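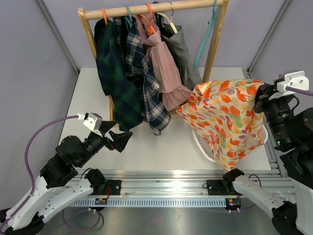 Small wooden clothes rack, mixed hangers: spacing and bar wear
Laundry and Clothing Care > Racks and Hangers

turnereck_12
I have a light wood rack with one horizontal bar. Current load is two plaid shirts, a dusty-pink ruffled piece and a plain gray garment. The hangers are a mix of orange and teal, plus a cream one with a metal hook. One teal hanger is spare and lives at the right end of the bar.

Two questions. Does the metal hook mark a bare wood bar faster than plastic? And should the long green plaid go at the end or in the middle? Its hem comes down close to the surface the rack stands on.

Giap636
Metal marks softwood if you slide it. Lift the hanger off and set it down where you want it, and the wear is negligible. I rubbed paste wax on mine in October and have not had to redo it.

Long items go at the end, next to the post. Fewer neighbors, fewer creases.

patcombe
Disagree on the end position. A heavy flannel at one end puts most of its weight on one joint. On a light rack I would hang the heaviest piece in the center and the light ones outside it.

Giap636
The bar is supported at both ends. A shirt in the center bends it more than a shirt beside a post does. Put the load near the post.

patcombe
Bar, yes. I was talking about the joint. I have had a dowel work loose on the loaded side, twice.

V. Mthembu
Glue the dowel and the argument goes away.

On the ruffled piece: give it more room than the shirts. Pleats at the hem take a set if they are pressed against a neighbor. Move the spare hanger off the bar if you need the width.

turnereck_12
The spare stays, I use it daily. I can shift the gray one to the right.

barano_k
Matching hangers would fix half of this. Different hook lengths put the shoulders at different heights and the sleeves catch. A box of 20 slim ones is cheap.

Giap636
Not needed for four garments.

turnereck_12
Waxed the bar on 8th September. The metal hook slides with less drag. Green plaid is staying on the left end for now, and I will check that joint when I next take everything down.

patcombe
Check it with the shirts on as well. Mine only moved under load.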